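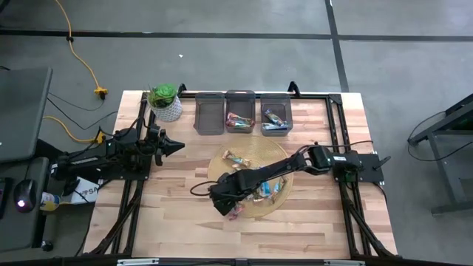
Lunwood worktop oil, long-term review

Reading time: 7 min

Search this site Go

I have been using Lunwood's clear worktop oil on butcher-block tops since March, and I have now finished two tins and opened a third. This review covers what it is like to put on, how it wears, and how it compares with the Tolline hard wax oil I used before it.

I look after the tops in a small shared workshop and tea room, and I have one block top in my own kitchen. The kitchen one is beech. I fitted it myself and made a poor job of the cut-out round the sink, so it is a fair test of any finish. Water sits along the back edge, and the end grain by the tap is more exposed than it should be.

What you get

The tin is a flat one with a lever lid. You need a screwdriver to open it, and after the second or third opening the rim gets oil in it and the lid no longer seats well. I decant what is left into a jam jar and fill it close to the top so there is little air above the oil. The first tin skinned over before I started doing this and I had to strain it through an old pair of tights.

There is no cloth or applicator in the box. The leaflet is one folded sheet and the print is small. It tells you to sand to 180 grit, which I think is too coarse for a kitchen top. I went to 240 and the oil still soaked in well.

Putting it on

It is thin, thinner than the Tolline, and it runs. Put a dust sheet down and tape the cupboard fronts below. I pour a small amount on the wood and push it about with a folded cotton rag, working along the grain. After 20 minutes I wipe off everything that has not soaked in. The wiping off matters. On my first go I left a wet patch near the hob, it dried tacky, and I had to rub it back with white spirit and start that section again.

The smell is mild on the day and worse the next morning. It smells like old putty. With the window open it had gone by the end of the second day.

Three coats was enough for beech. The leaflet says two. After two coats the end grain by the tap still looked thirsty and drank the third one straight away, so I gave that strip a fourth.

Lay used rags flat outside to dry before you bin them. A balled-up rag with this sort of oil on it can heat up and catch fire. The leaflet does mention it, but only on the back, and it ought to be on the lid.

Colour

Clear is a generous word for it. It warms the wood, as nearly all oils do. On block tops made from mixed staves the darker strips go darker and the pale ones go slightly yellow, so there is more contrast between them than there was when the wood was bare. I like this. If you want the top to stay as pale as it was when you unwrapped it, you need something with a white pigment in it. Petrenko make one, though I have only tried it on an offcut.

How it wears

Water beads well for the first couple of months. By the third month it was spreading out flat near the sink, and I wiped on a fresh coat there without sanding. You can't see the join, and that is the main thing I want from an oil. With the Tolline, a patch repair always left a shinier area with a visible edge.

Tea is not a problem if you wipe it up the same day. Red wine left overnight marked it, and the mark came out with a light sand. Turmeric stained it and is still there. A hot pan leaves a white ring, so use a trivet. I found one black mark where a steel tin had been left standing in a puddle. That is the metal reacting with the wood, and no oil I have used stops it completely.

For plain work tables, away from sinks and cooking, it lasts much longer. A top that only gets dry use needs one coat a year as far as I can tell.

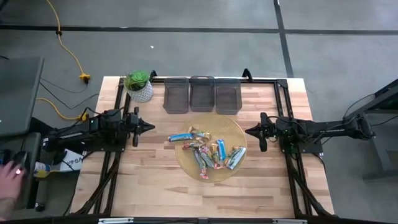 Hanna Ivanyshyn wrote to me after I posted my first notes on this and disagreed about the yearly coat. Her view is that a dry top needs oiling more often in a heated room, because the boards shrink in winter and the glue lines begin to show as ridges under your hand. She oils in October and again when the heating goes off, both faces each time. I had never oiled the underside of anything. I have since done the underside of the kitchen top as far as I could reach, lying on my back with a torch, and will report if it makes a difference.

Cost

It is dearer than the Tolline per tin, but it goes further. Most of what you put on the rag ends up in the wood. I got the full three coats on the kitchen top, with the extra on the end grain, and still had some left in the jar.

I bought mine from Vurnelier, who packed it properly. One tin arrived with a dented rim and they replaced it on the Tuesday without asking for the old one back.

Against it

The lid, the leaflet, and the drying time. It says overnight. In my kitchen each coat needed a full day and a half before it stopped feeling soft, so with three coats you lose the use of the worktop for most of a week.

I will keep buying it. Score: 7 out of 10.

Get new reviews by email. Enter your address to subscribe. You can unsubscribe at any time.

This site uses cookies to remember your settings. Accept Manage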